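Getting Scuff Marks Off a White Wall
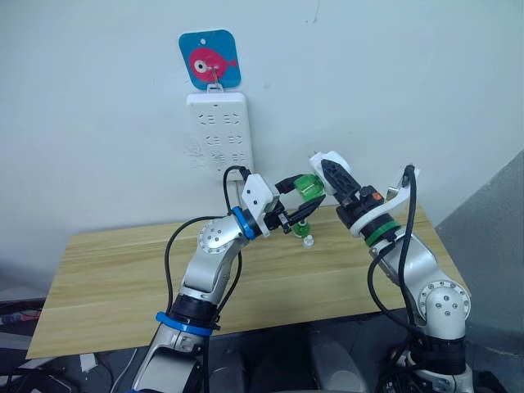 A wall-mounted power strip over the worktable, with gray smudges on the paint to the left.

Try the mildest thing first. Wipe with a dry microfiber cloth, then a damp one with a drop of dish soap. Work from the bottom up so drips don't streak.

For marks that stay, use a paste of baking soda and water on a soft sponge. Rub lightly. Flat paint turns shiny if you scrub it.

Around outlets and power strips, unplug everything and use a cloth that is wrung nearly dry. Never spray cleaner at the wall there.

Pencil comes off with a white eraser. Crayon needs a little more soap and patience.

Last updated Friday, September 18, 2020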